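July, workshop log, evening

Humidity in the shed was high again when I opened up, so the top stayed where it was on the trestles and I spent the morning on test boards. The top itself has been stripped back to bare wood on the upper face and is still carrying its old finish underneath. I don't like leaving it unbalanced like that. The underside should have been done in the same week. It wasn't, and the straightedge now shows a slight cup across the middle planks, hollow on the top face. I have marked the position of the gap on a strip of masking tape so I can check it against the same spot tomorrow.

Meter first. The Msimang pin meter gave steady readings on the two outer planks and jumped about on the center one. I changed the battery, pushed the pins in along the grain instead of across it, and it settled. The center plank still reads wetter than its neighbors. It has the stain over it, so I am not ready to say whether that is water in the wood or salts from whatever was spilled there. Pin meters are known to read high on contaminated timber. A weighed sample would settle the matter, but I am not cutting a sample out of a finished top. I will live with relative readings and watch the trend.

Test boards. I cut these from the old leaf, which came with the table from the house sale at Brindivitz and which will not be going back on. Same species as far as I can judge, same age, same sun on one side. All were planed on the show face and then sanded to 171 by the label on the pack, a strange number for abrasive paper, but the Gondora sheets are numbered to their own scale and the maker's chart puts it close to what I would normally use before oil. Scratch pattern under the raking lamp was even. One board had a swirl at the end where I stopped the sander before lifting it. Took that out by hand.

Finishes under test: the Sasico hard oil in clear, the same oil with the brown tint, and plain shellac as a control. Wiped on with cotton, left for the time on the can, wiped off. The clear oil brought up the grain well and did nothing to hide the dark areas, as expected. The tinted oil pulled the background closer to the color of the stains, which is the effect I want, but it also went blotchy on the end of the board where the grain runs out. Shellac sat on top and looked flat. I will give it another coat before writing it off.

The blotching needs thought. The usual cure is a thin sealer coat ahead of the color, so the softer parts of the grain don't drink as much. The cost is a lighter final tone and one more layer to go wrong. The alternative is to accept some mottle and treat it as part of the surface. An old top that is one even brown all over looks like a sheet of board from a kitchen showroom, and I would prefer a bit of variation to that. My tolerance for it depends on what the rest of the room is doing. A dark, uneven top over a pale floor reads as old furniture. Over a dark floor it can read as dirt.
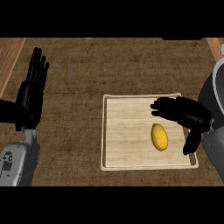 Mottled brown tabletop, with lighter orange-toned flooring past the far edge.

Back to the stains. There are two kinds on my top and I had been treating them as one. The ring marks near the end are blue-black and sharp at the edge. Those are iron and tannin, most likely a plant pot or a can, and oxalic acid should shift them. The patch on the center plank is brown, soft at the edge and slightly greasy to a fingernail. Acid will do nothing for that. I tried mineral spirits on a rag and got some color off, then nothing further. Next step is a poultice: whiting mixed with solvent to a stiff paste, spread on, covered with film, left overnight, brushed off when dry.

Mixed the oxalic acid in warm water in the glass jar, gloves and goggles on, door open. Applied it to a ring mark on the underside of the leaf before going near the top. The mark went from blue-black to gray within minutes and kept fading while I swept up. Second application after lunch. Rinsed with clean water, then again. The board around it has come out paler than the rest, so when I treat the top I will have to take the whole plank from glue line to glue line and leave no spot treatment in the middle.

Note on rinsing: crystals came up on the surface as the test piece dried. I had not rinsed enough. They brush off as a fine dust that gets into the throat, so they were wiped up damp and the piece was rinsed once more. For the top I will change the water between passes.

Grain was raised by all that water, of course. Knocked it back with a worn sheet of the same grit and the surface felt right after a few strokes. No need to go back to the machine.

Clamps. While things dried I looked at the open joint between the outer plank and its neighbor. It runs in from the end by a little over 40 mm on the rule and then closes tight. I can get the thin palette knife in but not the thick one. The old glue in there is brown and brittle, almost certainly hide glue, and it will soften with warm water, but I have put enough water into this project for one day. The plan is to leave it until the cup has been dealt with. Pulling the joint shut with the planks out of flat would only lock the problem in.

Underside next, then. I have decided to strip it tomorrow if the humidity drops, and let both faces sit bare with air moving under them for 3 days before taking another set of readings. Battens loosely across, no weight. If the cup relaxes by itself I will leave well alone. If it doesn't, the screws in the cleats have to come out, and I suspect the slots were never cut long enough to let the top move in the first place. Two of the screw heads are bent over to one side.

Stock check: enough tinted oil for 3 coats on a top this size, short of clear. Whiting, yes. Cotton rags nearly gone. Used oily rags are hung out flat on the fence as usual and will go in the water bucket before I lock up.

Evening look at the boards under the lamp. The tinted one has dulled a little as it dries and the blotch at the end is less obvious than it was at noon. Shellac is better with its second coat, still not what I want. Left a spare offcut sealed and waiting for color. Straightedge gap unchanged against the tape mark. Fan on low, window on the latch.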